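Home / Kitchen & Pantry / Storage / Cart (0)

Filed under: Baskets, Fruit Keeping, Things I Use Myself

The Kilton Fruit Basket

I've been selling kitchen storage for long enough to have opinions about fruit, and my biggest one is that most of us keep it badly. We buy a bag of pears, they're hard as doorknobs, we leave them in the bag, and then one morning there's a brown puddle and a cloud of fruit flies. I did this for years! Then my friend Nhyira Kpodo gave me a basket for my kitchen counter and told me to stop putting everything in the fridge, and I've been a bit of a bore on the subject ever since.

The Kilton is the basket I ended up stocking after trying a whole string of others (the Triltura was pretty, but the rim started to unwind, and I won't sell something that sheds on your counter). It's a round woven wicker basket with deep sides, big enough for a proper week of fruit if you're a household of fruit people like mine. It's made for us by the Suksawat workshop, and I reorder from them every January, which is why we sometimes run low right before the holidays. If the button says sold out, put your email in and I'll write to you myself when they land.

A few things I like about it. Wicker lets air move through the sides, so fruit at the bottom isn't sitting in its own damp the way it does in a ceramic bowl. The weave has a tiny bit of give, so a ripe pear doesn't get the hard dent it gets against glass. And it weighs next to nothing, 454 grams on my own kitchen scale, so you can pick it up with one hand and carry the whole thing to the table.

Now, pears. Pears are picked hard and they ripen from the inside out, so by the time the belly feels soft the middle has usually gone to mush. Press gently up by the stem instead. If it gives there, eat it today or tomorrow. I keep mine in one layer, away from the stove, and I check every morning while the coffee is brewing. Bosc and other brown-skinned kinds are the tricky ones, because they don't change color much to warn you, so your thumb has to do all the work.
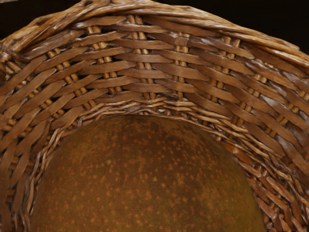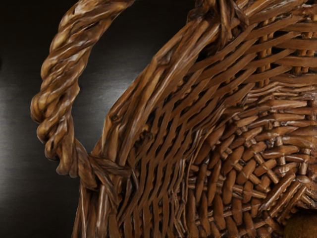 Can I wash the basket if fruit leaks in it?

Wipe it with a damp cloth and a drop of dish soap, go over it again with plain water, then leave it upside down somewhere airy until it's completely dry. Please don't soak it or run it through the dishwasher, and don't dry it on a radiator, where the strands can get brittle and crack. For sticky bits down in the weave I use an old soft toothbrush.

Back to what goes in it. Bananas are the troublemakers of the fruit world, and I hang mine on a hook on the other side of the kitchen so they don't hurry everybody else along. Although if you want to hurry your pears, tuck a banana in with them overnight and you'll be amazed. Apples do the same thing more slowly. Citrus doesn't much care who it lives with, but look it over for mold, because one bad lemon will take its neighbors down with it. Berries go in the fridge, always. Onions and potatoes can have a basket each, somewhere dark, and keep them apart.

If you'd like a liner, I sell the Huletti cotton one separately. I don't use it for pears or apples (more cloth, less air), but it's lovely for bread rolls and for small things like walnuts that like to work their way into gaps. It goes through the washing machine just fine on a warm cycle.

One of my regulars, Hafþór Hallgrímsson, uses his Kilton for eggs and swears by it. I haven't tried that myself and my counter is too close to the cat, but he's on his second basket now, the first one having gone off to college with his daughter.

Wicker is a natural material, so the shade varies from one basket to the next, and a new one can smell a little grassy for the first few days. Keep it out of strong sun if you want the color to stay put. A stray strand end now and then is normal, just snip it close with nail scissors. If anything bigger than that goes wrong in the first 5 months, send me a picture and I'll replace it.

Item no. 611. Liner sold separately, item no. 517. Baskets ship in a plain box with paper padding, and I'm happy to leave the price off the packing slip if it's a present, just say so in the order notes.

Back to Baskets / Shipping / Returns / Contact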